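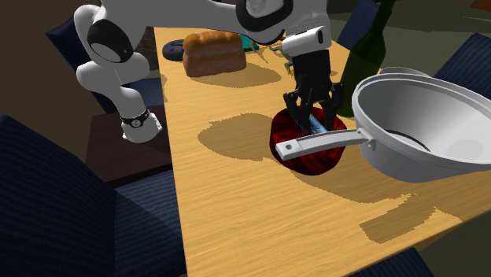 Mongate Hall – monthly walk-round, February
Main hall, kitchen, both lavatories, stage, boiler cupboard, outside.
Started 9.15, finished a good deal later than planned.

Key: OK = fine. ACT = somebody has to do something. WATCH = fine until it isn't.

1. Entrance and lobby

Front door opens fully, closes by itself – OK. It closes with some conviction. Mind your heels.
Door mat flat and not curling – ACT. Curling at the left corner again. The tape from January has given up and is now a second trip hazard.
Noticeboard secure – OK. The fire notice was hidden behind a poster for last summer's plant sale. Poster removed.
Light over the step – OK, after three goes at the switch.

2. Fire safety

Exit signs lit – OK, all of them.
Fire exit by the stage clear – ACT. Eleven months out of twelve this line says "stacked chairs". This month it says "stacked chairs and a tombola drum". The sign on the door reads KEEP CLEAR in letters you could read from Fleltitz.
Extinguishers in place, pins in, gauges in the green – OK. The kitchen one had a tea towel over it.
Fire blanket – OK.
Alarm test from call point 2 – OK. The toddler group had been warned. The toddlers had not.
Emergency lighting, short test – WATCH. The unit over the ladies' came on dimmer than the rest. Full test next month.

3. Main hall

Floor sound, no lifted blocks – WATCH. Two near the radiator move if you stand on them and rock, so please stop doing that.
Floor dry – OK. Talc by the stage from the dance class, swept up.
Chairs – ACT. Checked 158. Four with split seats put in the store with red tape round the legs. Last month's red-taped chairs had been untaped and put back in the rows, so the tape is evidently seen as decoration.
Folding tables, catches and hinges – OK, except the one we all know about. It is still here. It still folds when it likes. ACT.
Stage steps and handrail – OK.
Curtains, fire treatment label present – OK.
Capacity notice displayed – OK. It says 217. It means people standing up with nothing else in the room, and hirers bringing a buffet and a band should plan for fewer.

4. Kitchen

Fridge temperature – OK, 4 degrees. Contents: see comments.
Cooker, all rings – WATCH. Back left takes its time.
Zokach water boiler, lid and tap – ACT. Tap drips. The mug under it was full and the limescale inside the mug had its own limescale.
Hot water notice over sink – OK.
First aid box – ACT. Plasters down to the very small ones, which suit no known injury. Burn dressings out of date. Scissors missing, later found in the craft cupboard with glitter on them.
Knives in the locked drawer – OK. Key to the locked drawer in the unlocked drawer – ACT.

5. Lavatories

Emergency cord in the accessible one hanging free to the floor – ACT. Tied up in a neat bow. Untied. Please stop tying it up – a person on the floor can't reach a bow.
Hand dryers – OK, in that they make the noise.
Locks open from outside with a coin – OK.

6. Boiler cupboard and meters

Nothing stored against the boiler – OK, for the first time since I took this over. I checked behind the door in case it had just been moved.
Carbon monoxide alarm tested – OK.
Water meter – 3060. Compared with January, no sign of a leak.

7. Outside

Ramp, grit bin – ACT. Bin holds roughly 32 litres of rainwater and a little grit. Lid needs a new hinge.
Gutters – WATCH. There is a small tree.
Car park lights – OK. Timer was an hour out, reset.

Comments

The fridge belongs to all hirers and to none of them, which explains the coleslaw. Anything without a name on it goes in the bin at the end of the month.

Shehu have been asked for a price on the mat and the grit bin hinge together. They will ring back. I have written "they will ring back" on four of these sheets now and would like to move on to something else.

Chairs and the tombola drum to be out of the fire exit before the next booking. The stage cupboard has room once the two broken music stands are gone, and they can go today.

Carried over from January: mat, back left ring, that table.
Closed since January: loose coat hook in lobby, missing bulb on stage.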